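The Stop Button Is Not a Safety Plan

Jan 26, 2021

Last week the packaging line at the Curkton warehouse in Todmont sat still for 14 hours. An arm that slides printed leaflets into display boxes closed on a leaflet, failed to register that it had one, and kept closing. The pad tore, the finger bent, and the arm swung its load into the guard rail. A worker hit the stop button. No one was hurt, and the company's statement made much of that.

I think the statement let the company off too lightly. The arm had logged 2,390 grip warnings since it was installed. Most were cleared from a screen by someone who had a quota to meet and no authority to shut anything down. A warning that can be dismissed that many times has stopped being a warning.

Paper is a hard thing for a machine to hold. It bends, it slips, and it weighs next to nothing, so a force reading that would be clear with a can of soup tells you very little with a leaflet. The people who do this work by hand know it. Give someone a pair of hand-held grippers and a brochure, and they have to find an edge, pinch it and keep the sheet from folding over before it gets anywhere near a box.
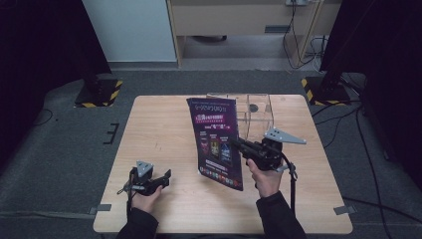 Moser, writing in after my last column, says I am making too much of a bent finger. The stop button worked, the rail worked, and a human packer on the same job would have had paper cuts and a sore back by January anyway. Shut down every arm that drops a leaflet, the letter says, and Todmont will have no warehouse left.

I take the point about sore backs. I packed boxes for two winters and would not wish it on anyone. But the rail and the button are what you have left when everything before them has failed. At Curkton they were reached in the ordinary course of a shift, with a person standing 5 feet away.

The fixes are not expensive. Grip faults should lock the arm after a set number, and the lock should need a supervisor's key. The log should go to the safety office every day – the line manager is judged on output and should not be the only one reading it. Workers who stop the line should not have to explain the lost minutes on a form.

Vallance, the firm that services the arm, has replaced the finger and says the unit is back within limits. It has not said whether the warning screen still has a dismiss button. Curkton should answer that before the night shift goes back on.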